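Extension cord safety claims

Extension cord safety claims are statements made by sellers and insurers about the risks of power strips and portable cords in homes and offices. Many are repeated without a source.

The best known is the "12-month rule," which holds that a strip should be replaced every year. It is usually traced to a leaflet from Darberg, a retailer that also sold the replacements. The leaflet cited 2,872 household fires but did not say how many involved a strip, or over what period.
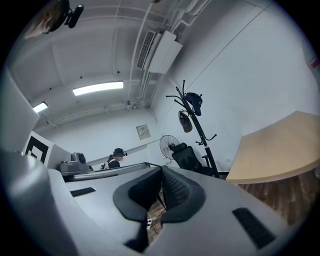 A small white power strip and a thin dark cable on a wooden floor.

A later survey in Bukville, published in January, covered 50 offices and found worn plugs more often than damaged cords. Its authors blamed foot traffic - a guess, as traffic was never measured.

The Semeniuk label, said to certify strips for 2,000 insertions, is also disputed. Caltano, which issues it, has not released its test method. Critics note that few household plugs are moved that often.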